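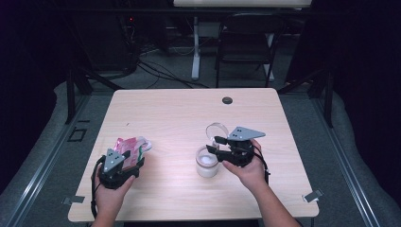 Speaker Notes: Household and Shop-Floor Chores, and What Machines Can Do with Them Today

Session opener. Speaker: Thandeka Dlamini, Makowska Institute for Applied Automation
Room: Mirstead Hall, upper level. Doors at 1815.

Opening (slide 1)

Good evening, and thank you for coming. On behalf of the Makowska Institute, welcome to the first talk in the August series.

The question I was given is whether machines can do our chores yet. I will give the short answer now so that those with trains to catch may leave informed. Some chores, in some rooms, with a person close by. The rest of the talk concerns the word "some."

Leave the first slide up while people settle. Do not begin the definitions until the side doors are closed.

What we mean by a chore (slide 2)

For this talk, a chore is a short task that a person does without instructions and would find tedious to explain. Wiping a counter is a chore. So is refilling a jar, sorting a bin of returned parts, or putting the lid back on something before it spills. Welding a car door is skilled work, but it is not a chore in our sense, and machines have done it well for a long time. The door arrives in the same place each time and does not change shape.

Pause here. Ask the room which job at home they would hand over first. Take two or three answers from the floor and repeat each one into the microphone. If someone says laundry, promise to return to it under soft goods.

The tabletop as a test (slide 1 again, go back)

I would ask you to look once more at the slide that was up when you came in. A person is working at a small wooden table with a gripper in each hand. At one gripper there is a crumpled plastic wrapper, mostly pink and red. In front of the other is a short glass jar, partly filled with something white and granular, with a clear round lid or ring on its edge just behind it.

I chose this slide because those few items hold most of what I have to say. The wrapper is soft. The jar is clear. The contents will pour if the jar is tipped. Any adult in this room could deal with the lot while talking on the telephone.

Give the audience a moment. Do not read the next section until they have looked.

Soft goods

A wrapper has no fixed shape. Pick it up by one fold and the other folds move. A program that relies on knowing the shape of an object in advance has very little to go on, and the same is true of towels, shirts, trash bags, and the liners used in shipping crates. Our own trials on the Brirkel bench have dealt with soft goods for most of the past year. The results are better than they were, and they still fall short of what a household would accept. A machine that folds a towel slowly and correctly on the bench may drop the same towel when the table is a different height.

(If laundry was raised from the floor, answer it here. Folding is progressing. Finding the second sock is not.)

Clear objects

Glass and clear plastic are hard for many depth cameras. The sensor may see the table through the jar, or a bright spot from the ceiling lights, and report either one as a surface. People manage with touch and with long familiarity. A machine without a good sense of touch has to guess where the rim is, and a poor guess with glass means a broken jar and a stopped line.

For the shop-floor members of the audience: the same trouble appears with blister packs, vials, and shrink wrap. Several of you have written to us about this. The practical advice has not changed. Put a matte label or a colored collar on the container wherever your process allows it.

Lids

Spend the most time on this section.

Closing a jar takes two hands, or one hand and something that holds the jar still. The lid must be level and centered, and it must be pressed or turned with enough force to seat it and no more. Each of those steps can go wrong by a small amount, and the errors add up. A person feels the lid catch and corrects it without thinking. We ask a machine to do the same using a camera that may have lost sight of the lid behind the gripper.

In the Stetow trial we set out 600 attempts at one closing task, with the jar placed by hand in a slightly different position each time. I will not put the full table on a slide tonight. It will be posted with the written paper, and I would prefer that you read it with the conditions beside it. What I can say is that most of the failures came in the final moment of contact. Reaching for the lid was seldom the difficulty.

Where the work is useful now (slide 3)

Machines are ready to help where three things can be arranged. The objects come from a known set. The work surface stays put. Someone is near enough to step in when the task stalls. Kitting, simple packing, and clearing trays in a canteen meet these terms in many buildings. A family kitchen on a school morning does not.

I would also ask managers in the room to count the time spent on stepping in. A machine that needs help every few minutes has given a worker a second job. That cost belongs in the budget from the start — it is too often found later.

On learning from people

Much of the progress in this field comes from machines trained on examples of people doing the work. This raises a fair question about who those people are and how their effort is valued. The Institute's position is that anyone whose handling of a task is used for training should be told so plainly and paid for the time. Our consent form is two pages long and written in everyday words. Copies are on the table by the exit.

Expect a question about jobs. Answer it directly. We do not have figures that would support a forecast, and we will not offer one.

If time is short

Drop the section on clear objects and go straight from soft goods to lids. Keep the section on learning from people in full.

Questions

Take questions from the left aisle first, then the right. Repeat each one before answering. Requests for the Stetow table should go to the registration desk, where a sign-up sheet will be kept until the hall closes. Remind the audience that the next talk in the series will cover floor cleaning and stairs, in the same room.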